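标题：合租房洗衣服到底几天洗一次合适？

楼主 三更不眠猫
搬进来两个月了，三个人共用一台洗衣机，现在为这事儿有点闹心。我自己是攒一周，Sunday一早全部扔进去，深色一锅浅色一锅，洗完下楼吃个面，回来正好晾。室友A天天洗，一件T恤加两双袜子也要开一桶，上个月水电账单摊下来每人多了47块。我说要不错开攒一攒，她说衣服捂着有味儿，受不了。想问问大家合租都怎么弄的？

2楼 苏打饼干
站你室友！夏天出汗的衣服捂一个礼拜，那味道我隔着门都能闻见（没有说你的意思哈哈）。我两天一洗，运动服当天手搓。

3楼 阿渡
不同意楼上。味道大多是不透气闷出来的，跟攒几天关系没那么大。我以前用布袋子，底下的衣服总潮乎乎的，后来换成带孔的塑料筐就好多了，毛巾晾干再往里放，攒五六天没问题。 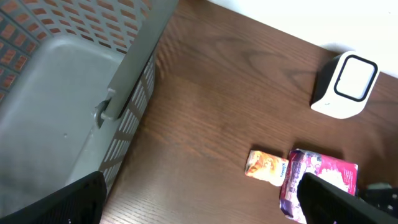 灰色的塑料筐，侧面一排排小长孔

4楼 苏打饼干
回3楼：筐再透气也架不住五六天吧……我妈要是看见得念叨到过年。

5楼 Sulau路口等红灯
水电这个我有发言权。我们四个人住，之前也是平摊，吵了半年，现在洗衣机旁边贴张纸，谁开一桶画一道，月底按道数算。五月一共画了70道，有个哥们儿一个人占一半，看完自己都不好意思了。

6楼 三更不眠猫（楼主）
画道这个好！不过会不会显得很计较啊，毕竟天天见面的。

7楼 Sulau路口等红灯
47块你都来发帖了，还怕计较？

8楼 阿渡
哈哈哈哈扎心。楼主也可以问问她愿不愿意凑桶，你俩颜色差不多的一起洗，内衣各洗各的。

9楼 豆角焖面
凑桶我第一个反对，跟别人的袜子一起转我真不行。我花219买了个迷你洗衣机放阳台，贴身的全归它，省心。就是脱水的时候响得像要起飞，晚上十点以后不敢开。

10楼 三更不眠猫（楼主）
刚跟室友聊了，她同意先画道试一个月，贴身的她自己手洗。筐我也去看看，3楼那种多大的够用？

11楼 阿渡
一个人用中号就行，买之前量一下放的位置，我第一个就买大了，卫生间门都关不上，退货还倒贴了运费。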